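Lamp cord always in a knot – what do you do with yours?

Posted by idness_attic in Small Spaces, Allstead Community Help

Okay, this is a silly one but it's driving me nuts. I've got a little blue desk lamp with a bendy neck, and I only need it in the evening when I'm doing bills or sewing. The rest of the time it gets pushed to the back of the table by the curtain. I wind the cord around the neck when I'm done, and every single time I come back to a bird's nest. Last night I spent longer untangling it than I did sewing!

I don't want to buy a new lamp – I love this one, and the switch is right on the base where I can find it. I just want the cord to behave. It's a gooseneck, so I also wonder if I'm hurting anything by wrapping it there.
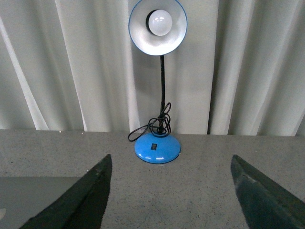

2 replies

pismont_sews

I had the same trouble for years. Stop winding it around the neck! Every time you go around a post you put a twist in the cord, and the twists are what make the tangle. Unplug the lamp, let the whole cord hang off the table until it quits spinning, then fold it back and forth in loops as long as your hand. Put a strip of hook-and-loop tape around the middle and lay it behind the base. I got a pack of 50 strips and I'm still using them (they're on my iron, my mixer, the Christmas lights, everything).

As for hurting it, a loose wrap is probably fine, but don't pull it tight, and let the bulb cool before any cord goes near the shade. If you ever see a crack or a flat spot in the cord, quit using the lamp until it's fixed.

lashari1102

just leave it plugged in?? mine hasn't moved in 3 years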